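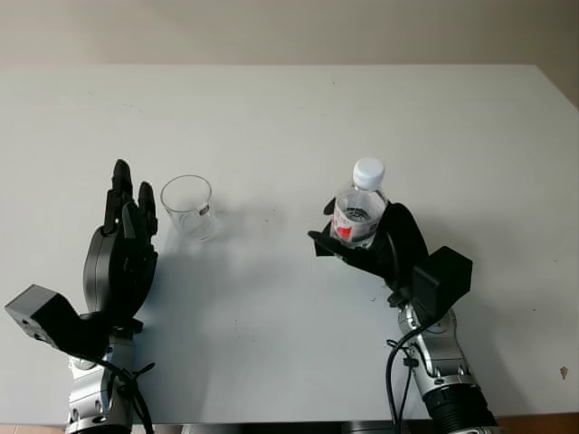 CLINLEY, October 2018

The town library is planning to take out its big tables. The plan was posted in the lobby in April, on a sheet of paper next to the notice about overdue fees, and most people I have asked did not read it. The long tables on the ground floor would go. In their place there would be armchairs, a few small round tables, and a row of stools along the window with a narrow counter in front of them.

I think this is a mistake, and I want to say why before the money is spent.

A large flat table is a plain thing and easy to undervalue. You can't do much with an armchair except sit in it. On a big table you can spread out a road map, a dress pattern, a tax return with all its receipts, or the pages of a family history that has got out of hand. I have done three of those four at the library in the past year, and I would have done none of them on a stool. My kitchen table at home seats two. A lot of people in Clinley live in apartments where the only flat surface is the one they eat on, and some don't have that.

The case for the change, as far as I can find it written down, is that the tables are often used by one person at a time and take up space. Both of those things are true. A single reader at a long table does look like waste if you are drawing a floor plan. But I have sat at one end with a stranger at the other, and each of us had room to work and neither of us had to talk. That is hard to get anywhere else without buying a coffee.

It is also said that armchairs are more welcoming. Maybe they are, for an hour with a novel. They are low, they are hard to get out of if your knees are bad, and you can't write in them. Children doing homework in armchairs end up on the floor. I saw this at the Inidthorpe branch, which made the same change before us. There were five kids lying on the carpet with their books open while the chairs held their coats.

Inidthorpe also lost its genealogy group, which now meets in a church hall and pays for the room. I don't say the chairs were the only cause. The group had other complaints, mostly to do with parking. But the members I spoke to said they needed a place to lay papers side by side, and after the change there wasn't one.

Then there is the cost. The posted plan gives a figure of $2292 for removing the old tables and repairing the floor where they stood, and that is before a single chair is bought. The chairs and counter are put at somewhere around $3000. It isn't a huge sum for a town, but the library cut its evening hours last winter to save money, and I would rather have the evenings back. A table in good shape asks for very little. Ours have been there 15 years and need wiping down and now and then a new foot.

I know that furniture is not the biggest question before the town. The bridge is worse, and the school roof is worse than the bridge. But small decisions like this one tend to go through on the nod, and they are slow to undo. Once the tables are sold off they will not come back, because new ones that size cost far more than anyone wants to ask for.

If the ground floor feels stiff, there are cheaper things to try. Move one table upstairs to the local history room, where people are now working on their laps. Put two or three armchairs in the gap by the magazines. Fix the lamps, half of which flicker. Leave the other tables where they are for a year and see who sits at them, in the mornings as well as after school.

Comments on the plan can be left at the front desk until the end of the month. The form is short and there is a box at the bottom for anything it doesn't cover. I used the box, and then the back of the page.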